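Ova Studio Open Day Report: Two Hours With Narkonar. July 12, 2020. Previews. Comments closed.

Ova held an open day at its studio in Plamlow last month, and I went along to play Narkonar, the stealth game the studio has been working on since it finished Tessier. Visitors got a tour of two floors, a short talk and two hours with a current build. There was also a question session at the end, which ran over.

The studio is a ten minute walk from Plamlow station. It takes up the second and third floors of a former insurance office, and the sign by the door is small enough that I walked past it. Sign-in was at 10. There were 41 visitors on the list, split into three groups so the play room didn't fill up. My group did the tour first.

The second floor is art and level design. One wall of the level design room has the whole of Narkonar's harbor district printed out on paper and taped together, with guard routes drawn in colored marker. Blue routes are the ones that never change. Red ones change depending on what you did in the previous mission. We were allowed to read it but not to photograph it. The red routes outnumber the blue ones by a lot, especially near the customs house.

The third floor is programming, sound and testing. The testers work in a long room at the back and keep a bug list on a shared screen. On the day it had 1,043 open entries. The person leading the tour said that was lower than in May. Most of the ones I could read were about doors. Guards in Narkonar can open, close and lock doors on their own, and a guard who finds a door in a different state from how he left it will go looking. A fair number of entries were guards locking themselves in closets.

The sound room was the part of the tour I liked best. Footsteps are recorded separately for each kind of floor, and the game uses 132 of them for the player character alone. They played us wet stone, dry stone and carpet over stone. With headphones on you can tell them apart. Through the room speakers I could not.

After that we had a sandwich lunch and moved to the play room.

The build had two missions. The first is a tutorial on a barge and takes fifteen minutes. The second is the customs house, and it is big. You arrive at the water gate and have to get a ledger out of the records office on the top floor. I found three ways in: through the gate with a stolen pass, up the crane on the east side, or through a drain that comes out in the kitchen. Other people in my group found a fourth through the roof of the stable, which I missed completely.

Collectibles are back from Tessier, with changes. There are 66 seals in the full game, and the customs house has seven of them. I found four. For anyone who plays the same build at a later event, these are the ones I can confirm:

Seal 1: in the kitchen, on the shelf above the bread oven. You need to stand on the table.
Seal 2: first floor, inside the clerk's desk nearest the stairs. The key is on the guard who walks the landing.
Seal 3: on the crane platform, behind the counterweight.
Seal 4: records office, in the gap between the last two bookcases. Crouch and go in sideways.

Seals no longer give you money. Each one opens a page in a journal, and some pages contain safe combinations for later missions. I prefer this, although it does mean you will be punished a little for skipping them.

The build crashed once for me, when I dropped a body into the drain. Loading took close to a minute each time. Aiming felt slow on a controller and fine with a mouse. The map screen is hard to read and doesn't mark floors clearly, and several people raised that in the question session. The answer was that a new one is being made.

There was no release date given. A second open day is planned for the fall, with the same sign-up form on the Ova site. Bring your own headphones if you go, as the ones in the play room are on short cables.
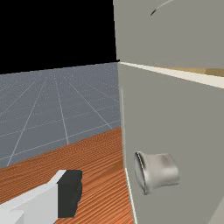
Trains back from Plamlow run twice an hour until early evening, and the last stop on the tour is close enough to the station that you can stay for all of the questions and still make the 5:40.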